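Parnon 2.4 – grip planning and replay software for small parallel-finger grippers

Made by Koltberg. Runs on the bench PC you already have, or on our Andale controller box.

## What it does

Parnon takes recorded grasps from a hand-held gripper and turns them into motion your arm can run. You show it the pick, it works out approach, finger width, and exit. Built for small stuff – sticks, stems, soft fruit, caps, tubes. Not for pallets or heavy parts, we have nothing for you there sorry.

- Grasp editor with timeline, trim and split
- Finger width tracking, no extra sensor on the hand
- Thin object mode (skewers, straws, swabs)
- Soft object limits, set per item
- Collision check against table, plate, and a second tool
- Export to plain text, CSV or the Andale format

## New in 2.4

Thin object mode is the big one. Older versions lost track of anything narrow once the fingers closed on it, and the planner would guess. Now it keeps the long axis through the whole grasp and you can lock it upright with one checkbox. Lock is off by default, turn it on before you import.

Also new:

- Two tools in one session. Each gets its own track and its own color
- Stacked items on a stick are treated as one body untill you split them
- Dark plates and trays – depth cleanup is better on rough black surfaces, still not great on mirror finish
- Undo now goes back 80 steps, was 40
- Faster load on long sessions

## Thin object mode, quick setup

1. New session, pick "Thin" from the object list.
2. Set the surface. Plate and table are separate entries, do both.
3. Import the grasp. Scrub to where both fingers are on the stick and hit Mark.
4. Tick Lock Axis if the stick has to stay vertical.
5. Add whatever is threaded on it as a load. For fruit use the Soft preset and leave the margin at 5 mm to start. Strawberry on a wooden skewer, gripped below the fruit, is the case we tuned the preset on.

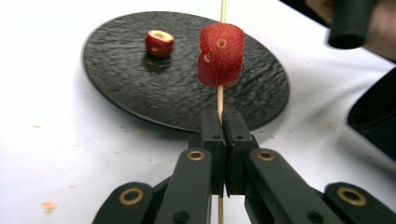

## What you need

- 64-bit Linux or Windows 10
- 16 GB memory, more if you keep sessions open all day
- Any two-finger gripper with a known stroke. Carhuamaca hand-helds load with the profile that ships in the box, others need the short calibration (print the sheet, follow the screens)
- Arm driver. List is on the downloads page, ask before you buy if yours isnt there

## Licenses

Single bench – $700, one PC, one arm, updates for a year.
Site – ask for a quote.
Schools get the single bench license at half price, write from your school address.

Trial is the full program with export switched off. Sessions made in the trial open fine after you put the key in.

## Known issues

- Split on a stacked load sometimes drops the name of the lower piece. Rename by hand, fix is coming in June
- Second tool track can jump when a sleeve or hand covers most of it. Trim those parts or set them to Hold
- Lock Axis ignores the load offset if the load was added first. Add it after
- Windows installer asks for a restart twice. Second one can be skipped

## Upgrading from 2.3

Back up the profiles folder first. Install over the top, open one old session and let it convert – it writes a new file and leaves the old one alone. Soft limits carry over, collision shapes do not, so redraw the plate.

Page updated 3 May 2021. Manual and release notes are in the downloads section, support form is linked from the Help menu.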